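Questions people at Parner keep asking about the folding line, with answers from Colleen Friesen (floor lead, garment care) and Ningsih Pillai (scheduling). Last touched in November.

## What is changing?

The two folding cells from Illel go live on the second shift first. They take trousers and jeans. Shirts stay with people, as do baby clothes and anything with sequins, about which the vendor went very quiet.

## Will I lose hours?

No one on the current roster does. We have 40 people on the floor and the plan keeps 40. What changes is the mix: less folding, more sorting and checking, and a new job called "cell attendant," a title Ningsih voted against.

## What does the machine have to learn about jeans?

More than you'd think. Denim creases, bunches up and hangs over edges, and a folded pair is a different shape every time.

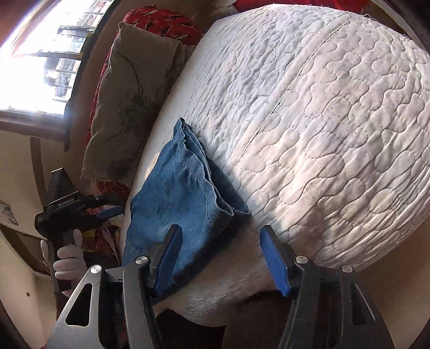
**Who do I call when a cell stops?**

Call the shift lead first, then Fabrice Leclerc in maintenance. Please leave the guard closed until one of them gets there.

## Does attending a cell pay more?

It pays the sorter rate plus 8 percent. Training is on the clock, and there's a short test at the end -- Ulla Halonen failed it once and she wrote half of it.

## Is it faster than me?

Not yet. In the trial, the cell folded 83 pairs in the time our best folder did 100. It does not take lunch, a point management has mentioned more than once.

## Which parts of a pair count as landmarks?

Belt loops, the waistband, the back pockets and the heavy seams. Light stitching on blue denim helps.

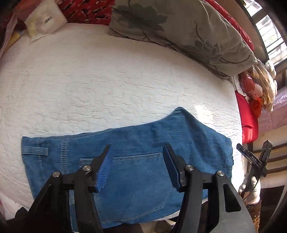 **Can I go back to hand folding if I don't like attending?**

You can ask at any time in your first eight weeks, and your old spot is held until then. After that it depends on openings.

## Are we being timed?

The cells log their own stops and folds. They don't log people. Juniper Mbeki has the full list of what gets recorded -- it's taped up by the time clock, under the parking notice.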